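26/07/2021

Did the bedroom today. I had been putting it off since Inna left, and the clothes on the chair had gotten out of hand. Summer things went in the top drawer and socks in the one below.

The black one took the longest. I folded it on the bed, didn't like how the collar sat, and started over.
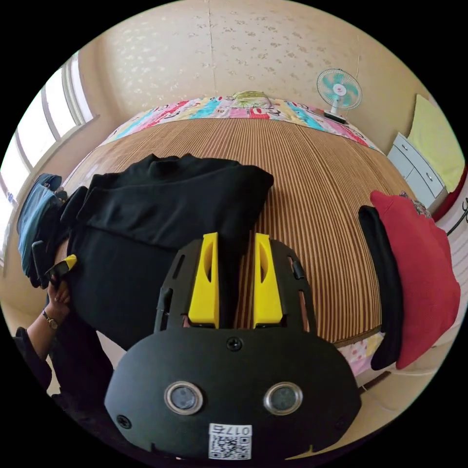

After that I went through the shirts. Two are going to Zlata – she can pass them on if they don't fit. Paid the Granero bill, 76, and had soup for supper. Still have to do the shelf in the hall.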